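Was ein Arbeitsplatz dem Roboter schuldet

Die Sicherheitsnormen für kollaborierende Roboter sind umfangreich, die Hausregeln für den täglichen Betrieb oft dürftig. Das Institut Prendudau hat sich eine eigene Betriebsordnung gegeben und berichtet über die Erfahrungen der ersten Monate.

Erschienen am 27. November 2024

Wer einen Roboterarm in Betrieb nimmt, hat in der Regel eine Risikobeurteilung erstellt, Kraft- und Geschwindigkeitsgrenzen festgelegt und die Beschäftigten unterwiesen. Damit ist den gesetzlichen und normativen Pflichten im Grundsatz Genüge getan. Für die Frage, wie der Arbeitsplatz am Morgen vorzufinden ist, wer ihn umbauen darf und wann eine Messreihe als ungültig zu verwerfen ist, geben die einschlägigen Regelwerke dagegen nur einen Rahmen vor. Diesen Rahmen muss der Betreiber selbst ausfüllen.

Am Institut Prendudau, dessen Abteilung für Handhabungstechnik Greifversuche an Alltagsgegenständen durchführt, geschah dies lange durch mündliche Absprache. Seit September gilt dort eine schriftliche Betriebsordnung, die intern den Namen Avell trägt. Sie wurde unter der Leitung von Roya Shojaei erarbeitet, die in der Abteilung für Arbeitssicherheit und Versuchsqualität zuständig ist.

Anlass war kein Unfall. Bei der Durchsicht einer abgeschlossenen Reihe mit 1.094 Greifversuchen ließ sich für einen Teil der Aufzeichnungen nicht mehr feststellen, in welcher Ausgangsstellung der Arm gestanden hatte und ob zwischenzeitlich am Tisch gearbeitet worden war. Verwertet wurden am Ende 900 Versuche. »Wir hatten die Daten, aber wir konnten für sie nicht mehr einstehen«, erläutert Shojaei. »Eine Versuchsreihe, deren Umstände niemand belegen kann, ist für eine Prüfstelle wertlos.«

Sicherheit und Versuchsqualität in einem Dokument

Die Betriebsordnung behandelt zwei Bereiche gemeinsam, die in vielen Einrichtungen getrennt verwaltet werden. Ein herabhängendes Kabel im Bewegungsbereich kann sich verfangen und gefährdet damit Personen und Gerät. Es kann ebenso eine Bewegung behindern und so das Ergebnis verfälschen. Beide Gesichtspunkte führen zur selben Vorschrift: Leitungen am Handgelenk des Arms sind so zu führen, dass sie in jeder vorgesehenen Stellung ausreichend Spiel haben und den Greifer nicht berühren. Die Schlaufe ist vor Beginn jeder Reihe im langsamen Verfahrbetrieb zu prüfen.

Für die Tischfläche gilt, dass sich im Greifbereich ausschließlich die Gegenstände des laufenden Versuchs befinden dürfen. Werkzeug, Trinkgefäße und persönliche Gegenstände sind an anderer Stelle abzulegen. Steuergeräte und Stative dürfen am Rand der Fläche stehen, sofern der Arm sie auf keiner zugelassenen Bahn erreicht. Stative sind mit einer Klemme oder einem gleichwertigen Fuß am Tisch zu sichern und dürfen während einer laufenden Reihe nicht versetzt werden. Geschieht dies dennoch, ist die Reihe zu beenden und neu zu beginnen.

Die Frage des geeigneten Gegenstands

Ausführlich befasst sich die Ordnung mit der Auswahl der Versuchsobjekte. In der Erprobung hatten sich gerade unscheinbare Büroartikel als anspruchsvoll erwiesen. Ein Stift, der schräg in einem Behälter lehnt, bietet dem Greifer je nach Neigung sehr unterschiedliche Angriffsflächen. Durchbrochene Wandungen, etwa aus Drahtgeflecht, stellen die Bildauswertung vor zusätzliche Aufgaben, weil Vorder- und Hintergrund ineinander übergehen. Auch Schatten, die der Arm selbst auf eine helle Fläche wirft, sind zu berücksichtigen.

Die Betriebsordnung verlangt daher, dass für jeden Gegenstand ein Objektblatt geführt wird. Es hält Art, Farbe, Zustand und Ausgangslage fest. Beschädigte Objekte werden ausgesondert und unter neuer Nummer ersetzt. Eine stillschweigende Auswechslung gegen ein gleichartiges Stück ist unzulässig, auch wenn der Unterschied mit bloßem Auge nicht zu erkennen ist.

Spitze, scharfkantige und zerbrechliche Gegenstände bedürfen einer gesonderten Freigabe. Dabei wird beurteilt, welche Folgen ein Herabfallen oder ein Bruch zwischen den Greiferfingern hätte. Ein Greifer, dessen Schließkraft an sich unbedenklich ist, kann mit einem ungeeigneten Objekt durchaus zur Gefahrenquelle werden.

Zuständigkeiten

Für jede Versuchsreihe sind 2 Personen namentlich zu benennen: eine verantwortliche Bedienperson und eine Vertretung. Nur sie dürfen den Arm aus dem Stillstand freigeben. Wer den Arbeitsplatz verlässt, versetzt die Anlage in den gesicherten Halt und vermerkt dies im Betriebsbuch. Besucherinnen und Besucher halten sich außerhalb der Reichweite des Arms auf, auch bei ausgeschaltetem Antrieb.

Das Betriebsbuch wird elektronisch geführt. Das Institut nutzt hierfür die Software Flesis, die jeden Eintrag mit einem Zeitstempel versieht und nachträgliche Änderungen kenntlich macht. Drei Angaben sind vor dem ersten Versuch verpflichtend: die Ausgangsstellung des Arms, die verwendeten Objektblätter und der Befund der Kabelprüfung. Fehlt eine davon, gilt die Reihe als nicht eröffnet.

Einwände aus der Praxis

Die Einführung verlief nicht ohne Widerspruch. Mehrere Arbeitsgruppen beanstandeten den Aufwand für die Objektblätter, insbesondere bei kurzen Vorversuchen. Die Institutsleitung hat hierauf reagiert und für Vorversuche ein verkürztes Verfahren zugelassen. Deren Ergebnisse dürfen allerdings weder veröffentlicht noch an Auftraggeber weitergegeben werden.

Umstritten bleibt die Regel zum Abbruch bei versetzten Stativen. Die Firma Amadi, die am Institut regelmäßig Greifer prüfen lässt, hat angeregt, stattdessen eine Nachmessung mit dokumentierter Korrektur zu erlauben. Shojaei hält dies für vertretbar, sofern die Korrektur von einer zweiten Person bestätigt wird. Eine Entscheidung steht noch aus; bis dahin gilt die strengere Fassung.

Anderen Einrichtungen empfiehlt die Abteilung, mit dem eigenen Bestand zu beginnen und zunächst festzuhalten, welche Absprachen bereits befolgt werden. Ein großer Teil der Betriebsordnung sei auf diese Weise entstanden. Der Text wird jährlich überprüft und auf Anfrage an öffentliche Prüf- und Forschungsstellen abgegeben.

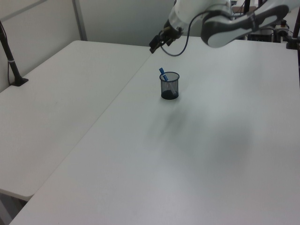

Zweifingergreifer über einem Stifthalter aus schwarzem Drahtgeflecht mit blauem Marker.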